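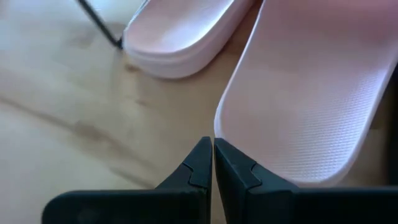
The pale pink slides, soles near the wood.

House Slippers and Where They Live
Text and page by Xiaoqing Li

I have collected pictures of indoor shoes for 3 years now. In the house where I grew up, nobody crossed the door in street shoes, and a guest always received a pair of slippers before receiving tea. When I moved to Delbridge I found that many of my neighbors do the same, but each family has its own rules. Some keep one basket for everybody. Some write names inside with a marker. My friend Khurram Bugti has a shelf only for guests, and he is quite strict about which guest may take which pair.

This page is part of my small gallery about everyday things in the home. The page before it was about umbrellas, and the one I prepare next will be about door mats. On this page the subject is the pink slides, a simple kind of slipper which one can put on without bending down. I like them for the morning, when the hands are already full with a cup and a newspaper.

Please look at the footbed of the nearer one. It has a fine pattern of small raised bumps, in regular rows like a grid, and a smooth rim goes around it. I have a weakness for this kind of surface. My first house slippers had a flat, shiny sole inside, and in summer my feet were sliding forward at each step. Since that time I always touch the inside with my thumb before I buy.

The color is also worth a word. It is a very soft pink, and where the light falls on it, it becomes a little whiter. A pale color asks for more care, of course. I wash my own light slippers in the sink with warm water, a little dish soap and an old toothbrush, and I let them dry standing up against the wall, away from the heater. The toothbrush is good for the grooves at the side of the sole, where the dust likes to stay. After this I wipe them with a soft cloth.

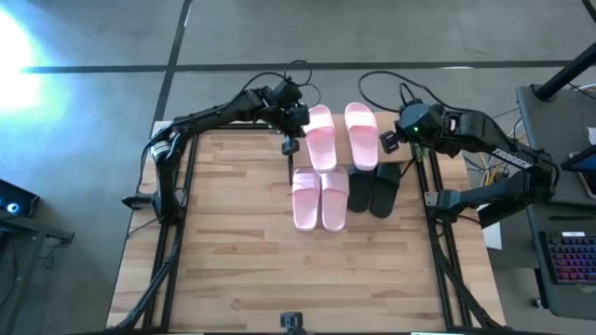

Pink slippers on the wooden tabletop.

A pair should be stored together, and this is the rule I repeat most often at home. My husband leaves one slipper near the sofa and the other one under the kitchen chair, and then he walks around with one cold foot. I prefer to put both side by side with the toes in the same direction, so that the feet find them even in the dark. Light wood makes a kind background for pale pink, and with the warm tan and brown strips of this tabletop the color looks softer than it would on the gray concrete of the floor. For the same reason I chose a wooden board for the bottom of my own shoe rack. It was cut for me at a small shop in Pletbridge, 38 inches long, and it holds 6 pairs when they stand close.

If you have slippers with a story, or a family rule about them, I will be glad to read it. Letters from Bosthorpe were especially nice last time, and I am still answering them slowly. The door mats will come when I have finished sorting.

Last change to this page: Wednesday, October 13, 2021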